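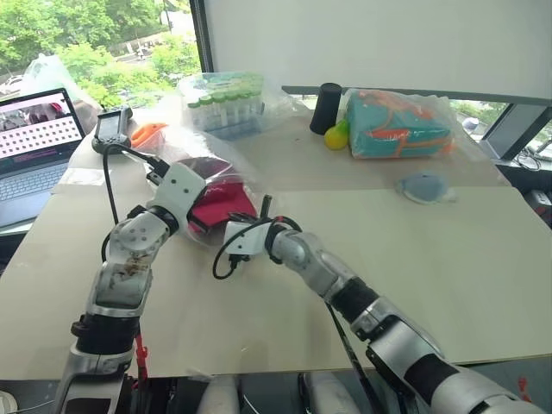

Two robot arms at a table, with a red item in a clear plastic bag between the grippers.

4 min read

How do you pay for a robot?

A robot costs more than its price tag. The price tag covers the machine. A budget covers everything the machine needs in order to do a job. A budget is a written plan for spending money.

Start with the job. At Langate, a workshop that packs small goods, the job is picking up objects and putting them in the right place. The objects have different shapes. A plush toy is soft. A box has flat sides and corners. A plastic bag bends when it is squeezed. One kind of gripper may hold the box well and drop the bag. A gripper is the part at the end of the arm that does the work of a hand.

Next, make a list. Morfudd Vaughan plans the equipment at Langate. Her list for one small work area looked like this:

Grippers, one pair: $950
Table: $355
Cables and spare parts: $205

Add those numbers and you get $1,510. The arms are on a separate list, as they cost far more and are paid for over several years.

Vaughan's limit for the work area was $2,286. Take away $1,510 and $776 is left. She did not spend it. Money kept back for surprises is called a reserve. Cables wear out where they bend, and gripper pads get smooth with use. The reserve pays for new ones.

Some costs come back every year. These are called running costs. Electricity is one. Repairs are another. So is the time of the people who set up the robot and check its work. A cheap robot that needs a lot of repairs can end up costing more than an expensive one.

Space also goes in the plan. Measure how far each arm can reach, then measure the room. People need a safe place to stand outside that reach.

The last step is a test. Before buying, Vaughan asks the seller to try the robot on the same objects it will handle at work. If it fails with too many of them, she changes the list.

Words to know
Budget: a plan for spending money
Reserve: money kept for surprises
Running cost: a cost that comes back again and again

12 shares | 3 comments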